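Clean the bin before you touch the code
Opinion - posted Sat 1 April

Most of the lost hours on our Donley cell had nothing to do with software. The job is block puzzles, picked and placed on a yellow board by a two-finger gripper. When it misses, people open the laptop first. I think they should look at the fingertips and the floor.

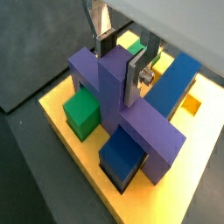 How often should the finger bolts be checked?
Every 600 cycles, and again after any hard contact.

At Flarnstead they wait for a fault. We did too, until December, when a loose finger cost us 25 pieces of rework. 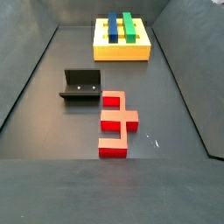 Yellow block, black bracket and red piece in the bin.

A gray bin shows dirt badly. Small white specks are easy to ignore, and I would still wipe them up at the start of a shift. It takes 4 minutes. The bracket screws get a look at the same time. 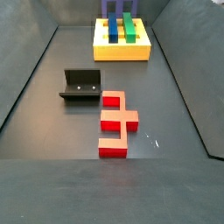

Photo: Hitlow shop files

I also think the fixed camera view should be compared with a saved one every morning. Ambrose sells a tool for this - I would use my eyes and a printout. Our log has 277 stops in it, and too many of the entries just say "restarted."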